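Fikico Opens Spring Round of Neighbor Service Grants

February 2018

Fikico, the interfaith service network, will give 20 small grants this spring to congregations and neighborhood groups that look after people living alone. Applications are open now, and the money will be paid out in May.

Each grant is worth $200. It can be spent on rides to worship services, shared meals, home visits, phone cards, or supplies for minor household help. Groups do not need to belong to Fikico to apply, and they do not need to be registered charities. They do need a contact person and a short written plan.
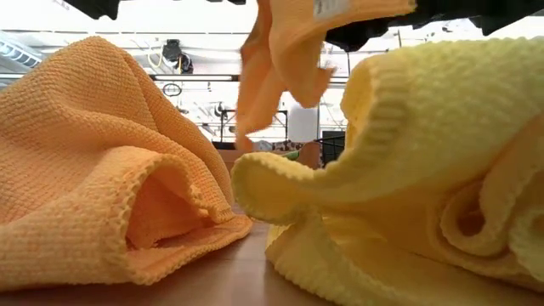

Photo: Fikico

"Most of the groups we hear from already know who on their street could use a visit," said Chaimae Kamel, program director at Fikico. "What they are short of is gas money and a little cash for groceries. We kept the form to one page so people can fill it out in an evening."

The grants are paid for by the Dorkero Fund, which has supported Fikico's winter meal program in the past. Half of the spring grants are set aside for groups that have not received money from Fikico before.

Groups that are chosen will be asked to make at least 40 visits or calls before the end of the summer and to send in a short note on how it went. Names of the people visited should not be included.

Ngân Hồ, who reads the applications, will hold an open phone hour each Tuesday evening for anyone with questions about the form. Help is available in English and Vietnamese.

Forms can be picked up at the Fikico office or requested by mail. Completed forms may be dropped off at the front desk during office hours.

Media contact: Chaimae Kamel, Fikico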